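August 20, 2024 — kit list for the November order

Right, second go at this. The first version of the list was on the back of a delivery note and I've lost it, so if anyone finds a bit of yellow paper with "fingers!!" written on it, that's mine and I'd like it back.

Where we've got to: the Hiltevville bench money has been confirmed and the order has to go in during November or it rolls into somebody else's pot. What's left after the table, the lights and the two laptops is £1731. That sounded like a lot when I first read the email and it sounds like rather less now I've been through the Grandine catalogue with a pencil.

## What we're short of

Fingers, mainly. We're still on the original set for the hand-held gripper and they've had a hard summer. The edges are scuffed, they pick up dust like nothing else, and the faces don't grip shiny things as well as they did in spring (the enamel mug has become a proper nuisance). I'd like two spare pairs on the shelf at all times so that a bad finger costs us ten minutes and not an afternoon of rummaging.

Grandine sell them in pairs, and there's a price break if you take 5 pairs at once. I went back and forth on this. Five feels greedy, but the single-pair price plus postage is daft, and the postage is the same whether you order one or a boxful. I've put 5 down. If the total has to come down I'd cut elsewhere first.

Screws. Please can we stop borrowing screws from the shelving. A bag of 100 of the right length costs next to nothing and I've added it at the bottom. I've also added a decent driver, with a label on it, to live in the gripper drawer and nowhere else.

Batteries and charging. The Jekix pack we've got is fine but there's one of it, so when it's flat we stop and have a biscuit. A second pack and a second charger would let us go straight through. Jekix quoted me for both together and the quote is good until the end of November, so no rush, but I'll chase it if we slip.

Storage cards. Bought three last time, can account for two. Adding a little box with slots.

## Objects for the table

I've been arguing with myself over whether to buy a ready-made set. Kazemi do a boxed one, all neatly graded by size and weight, with a foam tray, and it is lovely. It's also nearly half of what we've got left! For that money I could go round a homeware shop with a trolley and come back with far more variety, and it would be the sort of stuff people really have in their kitchens and on their desks. The case for the box is that if something breaks you can order exactly the same piece again, and that other labs can buy the same things and compare. I do see that. I just don't think we're at the point where it matters to us.

So the plan is 12 everyday objects, two of each, from ordinary shops. Two of each because one will get sat on. Rough notes on what I want in there:

- something soft that changes shape when you squeeze it (sponge, face cloth)
- something tall and tippy
- something clear, which will be horrible, but we've dodged it long enough
- a couple of light things with thin walls, to see how gentle people are with the trigger
- one heavy thing, not glass
- anything made of mesh, more on that further down

I'd rather have odd shapes than lots of colours. We've got plenty of colours already.

## The arm question

Several people have asked if any of this should go towards a proper arm. Short answer, no, we can't get near it. Even the second-hand one that Grandine were offering would eat the lot and leave us without a mount, a controller or anywhere sensible to put it. And the hand-held tool is doing the job. You pick it up, you do the task, you put it down, and a new person gets the hang of it over a cup of tea. I would sooner spend this round making that work nicely, and put the arm in as its own bid next year with a real quote and a real floor plan.

What I will do is make sure the fingers we buy now fit the mount we'd most likely want later. I've asked Grandine for the drawing. They said they'd send it. I asked again this morning.

## Today at the bench

Had the tool out on the white table this afternoon to see what I'd be complaining about if I had to use it every day. Notes as I went:

1. Trigger feels stiff at the start of the pull, then fine. Check whether the spare spring in the drawer is the right one before I order another.
2. The white top shows every speck, so a roll of lint-free cloths goes on the list. Also want to try a sheet of mid-grey card over it before anyone spends money on a new surface.
3. Lighting is uneven, cooler and greyer towards the front and brighter round the middle. A second small lamp would probably sort it. Pencilling one in, cheapest that clamps.
4. Black mesh cup as the target, empty and standing up, with the fingers wide open on the way in. I like it as a test piece — it's dark against the white, it tapers a touch, and the mesh throws up little fringes of colour that I want to see in the recordings before deciding how many more mesh things to get.

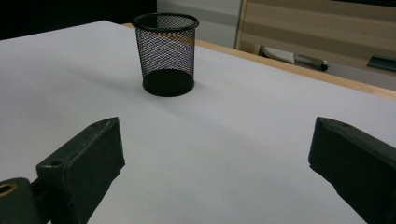 5. Need somewhere to rest the tool between goes. At the moment I put it down on its side, which can't be doing the fingers any good. A simple cradle, could be made in-house from offcuts, so cost nil apart from my temper.

## The list as it stands

In order of how much I'd fight for it:

- finger pairs, 5, Grandine
- second battery pack and charger, Jekix
- everyday objects, 12 kinds, two of each, shops
- clamp lamp
- screws, bag of 100, and the driver
- card box, cloths, grey card
- Kazemi box, only if there's money over, and there won't be

Still to do: get the postage from Jekix in writing, check if we pay VAT on the fingers, measure the shelf. Also find out who has the key to the tall cupboard, as the spare spring may be in there and not in the drawer at all.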